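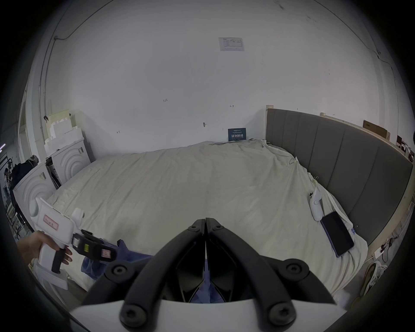
Subject: Re: [wovdale-history] Salt rations and the Maillard store accounts
Date: October 4, 2020

> I have been working through the microfilm of the Maillard store
> accounts and am stuck on the salt. During the first two years of
> the war the store seems to sell salt to anybody who walks in. Then,
> beginning in May of the third year, nearly every salt entry has a
> small "c" next to it and the amounts drop to a peck or less.
>
> My guess is that "c" stands for cash, and that the store stopped
> giving credit on salt when it got scarce. But some of the entries
> marked "c" have no price at all, which doesn't fit.
>
> Two other questions. Does anyone know whether the Virnumbridge
> town meeting set a fixed price? And is there any sign that salt was
> being boiled locally, or did it all come up by wagon? The printed
> town history says there was a salt works "below the bridge at
> Plusbridge" but gives no source.
>
> I can share my transcription as far as it goes. It has 268 entries
> for salt so far and ends partway through the second book.

I have spent a good deal of time with these books, and can answer some of this. I am going by the originals in the Wovdale reading room, which are easier to read than the film. The film was made after the second book was rebound, and the inside margins are lost on many of the left-hand pages. That matters for your first question.

1. The letter "c"

I do not think it means cash. Cash sales in all three books are written out, usually "by cash" or "pd down," and the clerk who took over in the second book keeps to the same habit. On the original pages the "c" is often followed by a number in the inside margin, which the film does not show. The numbers run in order through the summer and then start over. I take them to be the numbers of certificates.

The town minutes support this. At the spring meeting Virnumbridge voted that salt received from the state should be divided among the families of the town according to the number of people in each house, and that each family should have a certificate from the selectmen to take to the store. The minutes don't name the store, but there was only one in town at that time with a licensed scale, and it was Maillard's.

If that is right, the entries with no price are the town's salt. The store was handing it out and keeping a record. The priced entries are salt the store bought on its own account and sold in the usual way. You will find that the unpriced entries are almost always in round measures, a half peck or a peck, and the priced ones are not.

One caution. The clerk also uses a "c" for hundredweight in the iron and flour entries, with a small raised stroke after it. On film the two look the same. If you have any salt entries above a bushel marked "c," check those first.

2. The fixed price

The town did set one, but it lasted a short time. The vote is in the minutes for the same spring, on the page after the certificates, and it was rescinded in the fall. There is no explanation in the minutes. Prices in the second book go up sharply right after the vote to rescind, and the store begins taking goods for salt again, mainly butter, flax and firewood.

I would be careful about working out a price trend from this. The books are kept in two currencies and the clerk does not always say which one he means. In the first book he rules a line down the page between them. In the second he stops ruling the line, and you have to judge by the size of the figure. I tried making a table and gave it up after the second winter. If you use my figures please treat everything after that as a guess.

The third book is better. It was opened new, with an index by household at the front, and the old balances were carried over in one currency. The index has 289 households in it, a larger number than the town could have had, so it must take in customers from Plusbridge and the farms along the river.
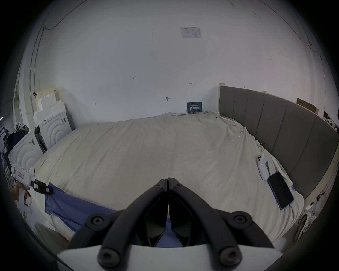 3. The salt works

I have looked for this on and off for years and have not found it. The printed history is the earliest mention I know of. It was written long after the war, and the author collected much of the material by talking to older residents. Some of what is in it checks out very well and some of it does not.

Arguments for it: there is a field called the Boiling Lot in two deeds for land on the Plusbridge side. The store sold two large iron kettles in the second summer of the war, both charged to the same account, and an account with that much iron in it is unusual. The river is tidal up to the old bridge.

Arguments against: the water there is barely brackish even in a dry summer. Boiling it for salt would have taken an enormous amount of wood. Works on the open coast needed hundreds of gallons of seawater for a single bushel, and this would have needed many times more. "Boiling Lot" could just as well refer to potash or maple sugar, and both were made in that part of town. The kettles would do for either one. The store was buying potash by the barrel within a year of the sale.

My own view is that somebody may have tried it and stopped. I would not put it in print as a fact. If anyone on the list has access to the Plusbridge deeds before they were copied into the county volumes, I would be glad to know whether the name of the lot is in the originals or was added by the copyist.

4. Where the salt came from

Most of it came by wagon, as you suggest. The town paid for carting three times that I can find. The largest payment covers 600 bushels, but that load was shared among several towns, and Virnumbridge's part is not stated. The receipt is loose in the box with the town orders and is not in the finding aid. Ask for the folder of unsigned receipts and it is near the back.

Some of the store's own salt came by water before the river was closed. There are freight charges in the first book for a sloop, never named, and these stop after the first fall. After that the only freight is overland.

I also noticed that the town paid a guard for one of the wagon trips. Other towns had trouble with crowds stopping salt wagons and sharing out the load at a price they thought fair. I haven't found anything like that here. The guard was paid for two nights and there is no further comment.

5. Your transcription

Yes, please share it. Mine covers all three books but only the household goods, and I skipped the rum, the iron and the nails. It has 771 lines for salt, counting the priced and unpriced together. If yours is done line by line from the film, it would be useful to compare the two for the section where they overlap. I made mine over a long period and changed my rules for abbreviations partway through, so there will be differences that are my fault.

I keep the file as a plain spreadsheet with book, page, account, item, amount, price and a notes column. The page numbers are the ones in pencil at the top corner. The ink numbers are earlier and skip in two places. If you have been using the ink numbers, say so in the file and I can convert them.

My notes on the store are up on my page with the longer version of the certificate argument. I have copied in the part of the page that deals with the end of the rationing:

The last numbered certificate in the Maillard books is entered in the spring after the price vote was rescinded. It is for a half peck and is charged to a widow's household on the Wovdale road. After it the clerk leaves a blank space of several lines and begins again with ordinary sales. Salt stays expensive for the rest of the book, but the amounts go back up to a bushel at a time, mostly in the late fall when people were putting down meat.
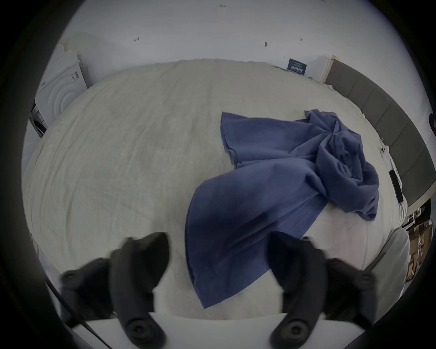 Blue cloth on a cream-white duvet

The page also has the wording of both votes, copied from the minutes with the original spelling. Corrections are welcome, on the list or off it.

The reading room is open by appointment only at present and they are bringing out one volume per visit. Ask for the second book if you can only go once.

> Also, does anyone know what "bay" means in front of salt? It
> appears four times in the first book and not again.

Coarse salt made by evaporation in the sun, imported, and preferred for fish and meat. It disappears from the books when the sloop does.

--
To unsubscribe, send a blank message with the word "remove" in the subject line. Please trim quoted text when replying to the list.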